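Community Help > Robotics > Student Clubs > Simulation

Print this page | E-mail this page

Wrist camera in sim: how do we tell which way the gripper is facing?

posted by mosaicmoth, June

Hi everyone! I help with an after-school robotics club and this season we're doing the whole first half in simulation before the kids go near a real arm. We're loving it so far. The team picked the name Prornus for their project (they voted, there was cheering) and the job is to steer the arm around a virtual room using only the wrist camera view.

My trouble is that the kids get lost. They save a picture whenever they stop moving, and we now have 1419 of them, and half the time the group can't agree on which way the gripper was pointing. The joint readouts are there but they want to do it by eye first, and I'd like to let them. Is there a good way to teach this? We get 60 minutes per session and the youngest are in sixth grade.

radley_bench

Oh, this is such a fun stage! We ran into the same thing in the Radley club two seasons ago. My advice is to give them landmarks and have them argue about those before anybody guesses at an angle.

Start with whatever in the room has straight lines. Tile is wonderful for this because the grout lines squeeze together as the wall runs away from you, so even a sixth grader can point to the far end. Then pick one object that shows up often and ask where it sits compared with the fingers. Our kids drew the lines right on printouts with a ruler and it clicked in one afternoon.

If you post a couple of your saves I'll happily take a stab at them.

mosaicmoth

Yes please! Two from the same run, both with the gripper open and nothing in it. The landscape picture is the landmark they like best.

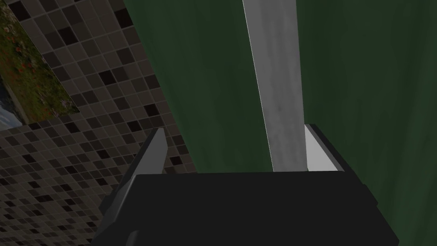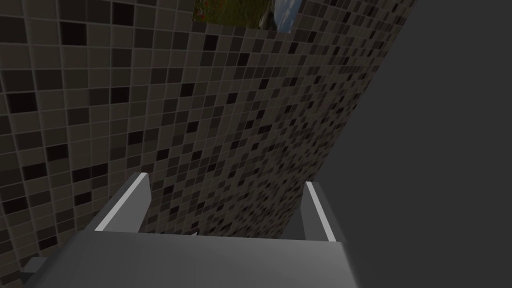

What radley_bench would do with these

radley_bench

These are great ones to practice on! In the first, the landscape is up in the left corner and the tiled wall slants off at a steep angle, with that big green surface taking up most of the rest. In the second, the landscape is at the top, close to lined up with the middle of the gripper, and the tiles fill a lot more of the view. So have the kids write down three things for each save: where the landscape is, which side the tiles are big on, and where the seam between the tiles and the plain surface runs. Once they've done ten or so, let them open the joint readouts and check themselves. Ours kept score and got very loud about it.

One warning. A picture that moves in the view can mean the wrist turned or the whole arm slid over, and one save won't tell you which. Make them hold everything else still and change one joint at a time, at least for the first week. We set up 172 practice poses that way and the kids asked for more.

Also, use the seam! Kids go straight for the flowers and forget it, and it's the longest line you've got.

pomeo_fan

just turn on the axis overlay. in Pomeo its under view. done

gh_lab_parent

Overlay is fine for checking afterward, but I'd leave it off while they're learning. My kid's team used the Ghiță worksheets, where you sketch the room from the top and draw an arrow for the gripper. Cheap and quick. They'd do a sketch, pass it to the next table, and that table had to drive the arm to match. So much laughing, and by the end of the unit they could do it pretty reliably. You could fit two rounds in your hour if the computers are already on.

I would also cut that pile of saves way down. We kept 116 and it was plenty.

mosaicmoth

Thank you all!! Trying the ruler printouts first and then the pass-the-sketch game. I'll ask the kids to pick which saves to keep, which will probably take a whole session by itself.

Print this page | E-mail this page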